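Visit to the Koslow depot, Budedthorpe
2020-11-22

In Budedthorpe the street inspection was always done on foot. Three inspectors walked with a clipboard and wrote down each hole, broken kerb and low branch. Since March most of this work is done by a small survey vehicle which drives itself at walking speed, and our group was invited by the contractor, Koslow, to see how the people there live with it.

Dennis Tanui, who leads the inspection team, met us at the gate. He walked the streets for 11 years and he still keeps his old boots under the desk. In the first office we saw the Fesley software, where the pictures from the road arrive and the program proposes which places need a repair. A person must confirm every proposal. Shade from trees is the biggest trouble, he told us, as the program likes to take a dark spot for a hole. In the first weeks they had some 300 false reports from the streets with old trees, and the evenings were long.

I asked if anybody lost the job. The answer was no, but the job is different. The inspectors now sit four days and walk one day, and not all of them are happy with this. Vojtěch Doležal said to me at lunch that his knees are better and his back is worse. He also misses the talks with residents, who used to tell him about a blocked drain before he could see it. Now they must telephone, and many do not.

The afternoon was for the workshop, where the vehicle is cleaned and its wheels are checked. The mechanic, Mr Vlček, had a 12 day course for it and would like a second one. We could not see a drive, as the battery was charging – a pity, but the coffee was good. Instead we followed on the screen one of the routes with much shade, and each of us could try to confirm or refuse the proposals. I was slow and I made mistakes.

The next visit of our group will be in the spring. Please write to me if you want a place in the minibus.

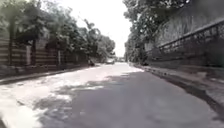

Tree shade on the road surface, on a street between a fence and a high wall.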